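Chapter 9
Celebrity Endorsement and the Performer's Public Image

Key terms in this chapter: endorsement, image right, exclusivity clause, morals clause, disclosure, usage period, talent fee, reputational transfer

Opening case: The Bruden campaign

In the spring before its third season, the television drama Bruden was the most watched program on the Hovum network. Its lead actress had worked for a decade in regional theater and had never appeared in an advertisement. Within a month of the season's first trailer, her agency had received offers from a bank, two clothing lines, a mattress company and a maker of frozen dinners. She accepted one of them, a two-year agreement with Lovstead, a home goods retailer with stores in nine states.

The agreement ran to 40 pages. It set out how many days she would be available for filming, which of her photographs could be used, and in what sizes, on what surfaces and for how long. It barred her from appearing on behalf of any other retailer of furniture, kitchen goods or bedding. It required her to mention the company in interviews "where natural," a phrase that neither side defined. It also allowed Lovstead to end the contract with 4 days' notice if her conduct, in the company's opinion, brought it into public disrepute.

The first advertisements appeared in June. Sales rose in the stores nearest to large cities and stayed flat elsewhere. In the tenth month of the agreement, the actress gave a magazine interview in which she said that she owned very little furniture and preferred it that way. The remark was repeated widely. Lovstead did not invoke the conduct clause, and its lawyers advised that the clause would not have applied. The agreement was allowed to expire at the end of its second year.

The case raises most of the questions treated in this chapter. What did Lovstead buy? What did the actress sell, and what did she keep? Could the contract have been written to prevent the interview, and would a performer of her standing have signed it?

9.1 What an endorsement is

An endorsement is an arrangement in which a person known to the public lends his or her name, voice or likeness to a product, service or cause, usually in return for payment. It differs from acting in an advertisement. An unknown actor hired to play a customer is paid for labor. A celebrity is paid for labor as well, but the larger part of the fee is for recognition, and recognition has normally been built up in some other line of work such as film, music, television or sport.

This explains why fees vary so widely among performers who do the same amount of work on the day of filming. The talent fee covers the hours. The usage fee covers the right to show the result, and it is priced by territory, by medium and by length of time. Students who read a contract for the first time are often surprised to find that the day of filming takes up a paragraph and the usage period takes up several pages.

Endorsement income also matters to performers for a practical reason. Acting work is irregular. A series may be canceled with little warning, and a film may be delayed for a year after the cast has cleared its schedule. An endorsement that pays in fixed quarterly amounts can carry a performer through such a period. Many agencies now treat it as a regular part of a career plan, to be discussed along with auditions and training.

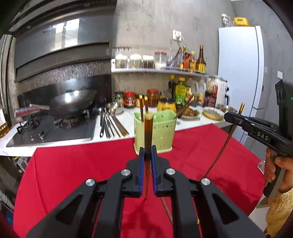 One agent with a long list of television clients objected to this account when an earlier version of the chapter was used in class. The chapter, the agent wrote, made endorsements sound like a salary, and they should be taught as a loan against the performer's name. Every campaign uses up some of the public's patience, and a client with three campaigns running at once will find the fourth offer lower than the first. The agent added that young performers are seldom told this at the time of signing, when the money is on the table and the series is doing well.

The objection is a fair one, and it is taken up in Section 9.4 under the heading of overexposure. The evidence on the point is mixed. Some performers have appeared for many companies over many years with no visible loss of standing. Others have become so closely tied to a single product that casting directors hesitated to use them in serious parts.

9.2 How companies choose

Companies describe the choice of a celebrity in terms of fit. The word covers several different judgments, and it is useful to separate them.

The first is awareness. The company wishes to know what share of its customers can recognize the performer from a photograph or a name. The second is liking, which is measured apart from awareness, as a person may be known to everyone and liked by few. The third is credibility. An athlete may be believed on the subject of running shoes and doubted on the subject of insurance. The fourth is availability, a plain matter of calendars and existing contracts.

Research firms sell scores on the first two of these. In a survey prepared for Lovstead by the research firm Manninen and dated 6/22/20, 3,227 adults were shown photographs of 200 performers and asked whether they recognized each one and whether they would be pleased to see that person in a new film or program. The lead actress of Bruden was in the upper part of the list for liking and in the middle of the list for awareness. Lovstead's marketing department recommended her on the strength of the first score. The finance department pointed to the second and asked for a lower fee.

A survey of this kind has limits. Respondents were asked about performers in general and were not asked about furniture, so the results said nothing about credibility in the sense used here. The survey also measured opinion at one moment, before the new season had been shown. A performer's standing may change a great deal over the life of a two-year contract.

9.3 The obligations of each side

The remainder of the chapter follows the order of a typical endorsement contract. We begin with the grant of rights, in which the performer permits the use of his or her image, and proceed to exclusivity, approval, payment, conduct and termination. Rules on disclosure are treated separately, in Section 9.6. They are set largely by public authorities, and the parties cannot change them by agreement.

Readers should keep two points in mind while working through these sections. Contract language in this field is less uniform than in film employment, where collective agreements supply many of the terms. Two contracts for similar campaigns may differ sharply on approval rights, for instance, and the difference often reflects nothing more than which side prepared the first draft. In addition, much of what matters to the parties is never written down. Lovstead expected its spokesperson to speak warmly of a well-furnished home. The contract did not say so, and her representatives, when asked later, stated that the subject had not come up in negotiation.

Before reading further, review the discussion of image rights in Chapter 6, in particular the distinction between editorial and commercial use. The terms introduced there are used in Section 9.3.1 without further definition.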